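Joint sealant, Kinillow batch
19 March 2018
Written by Mahfuz Samarakoon, with remarks from Ludivine where marked LH

Started late because the small mixer was still dirty from yesterday. Please, whoever uses it for mortar, wash it the same evening. I lost most of an hour with the scraper, and the paddle has now a scratch near the shaft.

Continued with the gray sealant for the Kinillow paving job. The question from Benedek is still the same: does the sealant let go of the concrete when the joint opens in cold weather, and if yes, is it the primer or is it our cleaning. I believe it is the cleaning, but I try not to work as if I know it already.

The blocks are from the pour that Songül Gökçe made, same mix as before, sawn faces. I put them in pairs with foam backer rod between them and spacers at the ends. Width of the joint 7 mm for all pairs. Last week the spacers moved when I pushed the rod in, so now I clamp first and push after. It is slower but the width stays.

Cleaning, set A: stiff brush and vacuum only.
Cleaning, set B: brush, vacuum, then wipe with solvent, two cloths, the second one clean.
Cleaning, set C: as B, but I waited until after lunch before the primer. In set B the primer went on as soon as the surface looked dry to me.

Primer is the Werano one from the new can. The old can had a skin on top and I did not trust it. I wrote the opening date on the lid with marker. The label says to stir, not to shake, so I stirred. It smells stronger than the old one, and I opened the big door, which Faustine did not like because her balance drifts in the draft. We agreed that I do primer when she is not weighing.
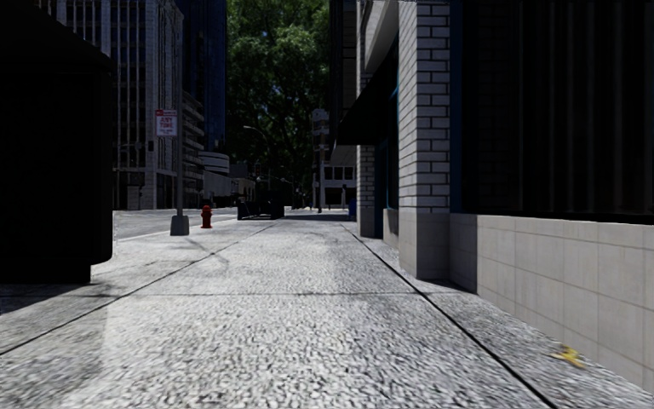

The sealant itself came out of the gun well for the first cartridges and badly for the last one. The last one was standing close to the door and it was cold, so I think this is only stiffness. I put it on the shelf over the radiator for a while and after this it was normal. I tooled all the joints with the narrow spatula, wetted with soap water. LH: too much soap water on the pairs of set A, I could see it running along the edge. Use a damp spatula only. Yes, she is right. I have marked these pairs with a cross, and I will not throw them away, but I will not count them together with the others.

Depth of sealant: I tried for half of the width at the middle, but the rod sits uneven in the older blocks because the saw cut is not straight. Kubiak has promised to send us a new blade. Until it is here I measure the depth at both ends and in the middle and write all values on the sheet, not only the average.

Pull test on the old pairs (the ones which were in the cold cabinet):

Pair without primer: came off the concrete clean on one side, no sealant left on the face. Highest force 178 N. The curve is flat and then falls at once.

Pair with primer, old can: tore inside the sealant for most of the length, and came off only at one corner. Highest force 700 N. When I looked with the magnifier at this corner there was gray dust under the primer. I scratched it with a needle and it is cement dust, from sawing, I am quite sure. So here the primer was holding well to the dust, and the dust was not holding to anything.

This is one pair only. Benedek Pálfi asked me by phone if he can tell the customer that primer solves it, and I said please wait. I would like to have the results from set A and set C next to each other before anybody says a sentence like this outside of the building.

One more thing which I want to remember. The crosshead speed was set wrong at the beginning, still at the value from Faustine Mallet's mortar bars. I noticed before the first good pair was in, but the trial piece was pulled much too fast and its number is worth nothing. I crossed it out on the sheet, still readable. We could tape a small card on the machine with the speed of the last user. LH: good idea, I will make the card.

We spoke also about the layout of the joints for Bolport. Ludivine prefers that the long joints carry all the movement and the cross joints stay thin, because thin ones are less visible and people do not catch a heel in them. I am not against it, but a joint that is thin for the eye is thin also for the sealant, and it must stretch more in proportion. She will ask the planner what movement they calculated, and for which temperature range. If they took only summer values from July it is not useful for us.
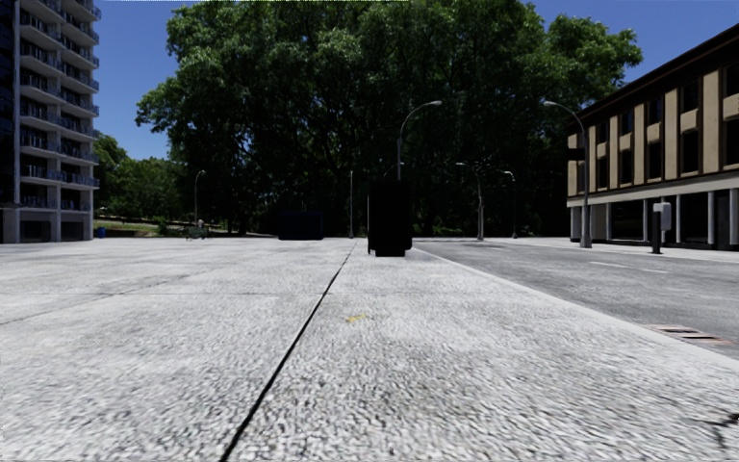 Paving with one long dark seam and a fainter cross joint on the left.

Curing: all new pairs are on the rack beside the window, cards facing out. Please do not move the rack, and do not put cups on it. The thermometer there showed 40 when the sun came on the glass, so I hung a white sheet before the window. It fell down once. Now it is with clamps.

To do:
Order backer rod, the thinner size, we have only short ends left.
Ask Songül if the blocks were blown with air after sawing or only rinsed.
Weigh the primer can, to see later how much solvent goes away through the lid.
Wash the spatulas (I did the narrow one only).
Repeat the pair without primer, from the same block if there is enough of it.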